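Speaker notes - helical piles on wet ground
Vichien Phromma, Wainwright Foundations
26 August 2019

Opening

Thank the Wilton crew for the room. I run installs, I don't sell drive heads, so most of this is about what happens on site. Talk is 90 minutes with the break. Questions any time.

Start with the Ornavham job. Footbridge, 96 piles, soft silt over clay, water close to the surface. We picked screw piles over concrete so we didn't have to keep holes open. Mention that the soil report had five borings, all on the north bank. Come back to this.
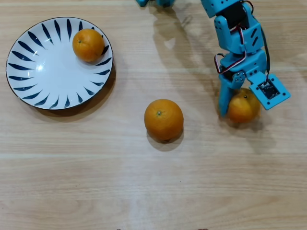 Plate and three oranges on the table.

Torque readings

Torque tells you what the helix is cutting through. Log it every foot, more often near the end. Do not trust one high reading. On the south bank we hit a buried log and the gauge jumped, then dropped right off two feet lower. If the operator had stopped at the jump, that pile would have been sitting on wood.

Pressure gauges drift. Check yours against a torque pin before the job and again halfway through.

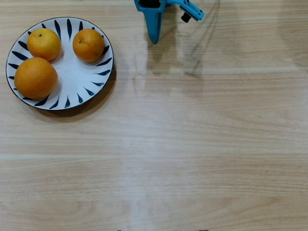
The other thing with gauges is who reads them. We put one person on the log and kept that person there all day. When we swapped people around, the numbers came back in different units and we lost most of a morning sorting it out.

Crowd and alignment

Keep enough down pressure that the pile moves one pitch per turn. Too little and the helix churns the soil - the capacity is gone and you won't get it back by going slower. Check plumb on two sides in the first few feet.
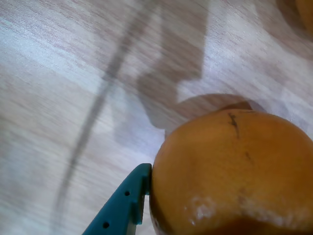 Extensions and couplings

Ornavham needed extensions on 17 piles. Fasstead brackets went on after cutoff. Look at bolt holes for stretch before you add a section. Show the bent bolt, pass it around. 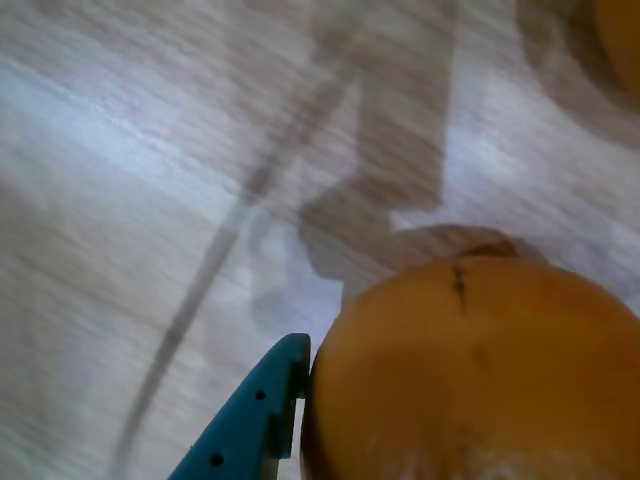 What we changed

South bank borings before pricing. We put that in the bid now. Load test went ahead in December, one pile on each bank. Hand out the blank log sheet and take questions.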